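# Ticket 169: Label printer drops every second page after the Zamura update

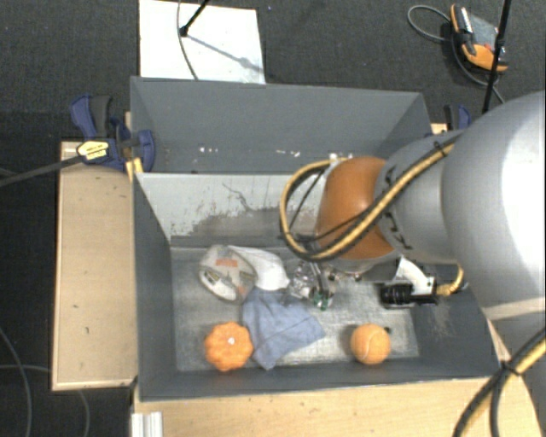
**Felicidad Magbanua**
Front office and systems support, Cusex

Opened 1 November 2025 | Priority: normal | Status: resolved, watching

**Reported by:** Dexter Dela Peña, shipping desk

**What Dexter wrote**

"Hi Felicidad, hope you're well. The label printer is skipping. I send a batch of address labels and I get the first one, then a blank, then the third one, then a blank. The ones that do print look perfect. I've turned it off and on more times than I'd like to admit. It was fine before the update. No rush, but I do have the seed catalogs going out."

**First reply**

Hi Dexter, thank you for such a clear note, it saves me a walk down the hall (although I came down anyway, as you know, and thank you for the coffee). Please don't feel bad about the restarting, I'd have done the same. A few things I'd like from you before I start pulling settings apart:

- Are you printing from Zamura directly, or from the spreadsheet?
- Which roll is in there, the old stock or the new one from Ustovo?
- Do the missing addresses turn up anywhere, or are they simply gone?

**Dexter's answer**

From Zamura. New roll, he thinks, but the box had already gone out with the recycling. The missing addresses are gone, and he has been keeping a pencil list of them, bless him, so that no customer gets left out.

**What I tried, in order**

1. Printed the built-in test page from the buttons on the printer itself. It came out clean, every label filled, no blanks. So the print head and the feed looked fine to me, and I crossed off my first theory, which was a dirty roller. I cleaned the roller anyway while I had the cover up. It needed it.

2. Printed ten labels from the spreadsheet on Dexter's computer. Same skipping as before: one good, one blank. I was a little surprised, as I'd been ready to blame Zamura and go to lunch.

3. Moved the cable to another port and tried again. No change.

4. Took my laptop down and printed the same ten labels from there. All ten came out properly! My laptop hasn't had the update yet, and it still has the older Urio driver on it, so at this point I was feeling quite hopeful.

5. Put the two driver windows side by side and went through them line by line. This took a good while, and I'd like to say sorry to everyone who came by the desk and got only half my attention. The difference was on the second tab, under media. My laptop had the label type set to "gap." Dexter's had "continuous," and the label height was 2 inches where the roll we use is 1 inch.

**What was going wrong**

The update replaced the driver and put the label size back to its default. With the height set to double, the printer treated each pair of labels as one long label, printed at the top of it, and fed the rest through blank. The test page doesn't use the driver's size at all, and so it looked healthy the whole time.

That explains the blanks. It doesn't quite explain the lost addresses, and I went around in circles on that one for longer than I want to put in writing. Dexter's template has a little box ticked that says "two records per form." I believe one of us ticked it back in August, when we were trying out the double labels for the open house — very possibly me. With the small size it was ignored. With the tall size it took effect, and the second record was being placed below the printable area.

**Fix**

- Driver, media tab: label type "gap," height 1 inch. Saved as the default for all users on that computer.
- Template: "two records per form" unticked, saved under the same name.
- Ran a batch of 200 from Zamura with Dexter standing next to me. No blanks, and he checked the last label against the list.

**Left to do**

- Dexter still has his pencil list to reprint. I offered to type it in, and he said he'd rather do it himself as he knows his own handwriting.
- The packing room computer will get the same update. I've held it back until I can sit with it and write down the settings first.
- There are 3000 labels left in the cupboard according to the stock sheet. I'd like to know whether the Ustovo rolls are the same size as the old ones before we order again. If anybody still has a box lid, please drop it on my desk.

**Note from Dexter, added later**

"All the catalogs are labeled and out the door. One blank this afternoon but that was me, I'd opened the cover to look at the roll. Thank you for your patience with this, and the roller does sound quieter."

**My note**

Thank you, Dexter. One blank after opening the cover is normal for that model, it feeds a label to find its place again. I'm leaving the ticket on watch until the packing room machine has been updated. If the skipping comes back before then, write in this same ticket please, so I have the settings in front of me when I read it.

— Felicidad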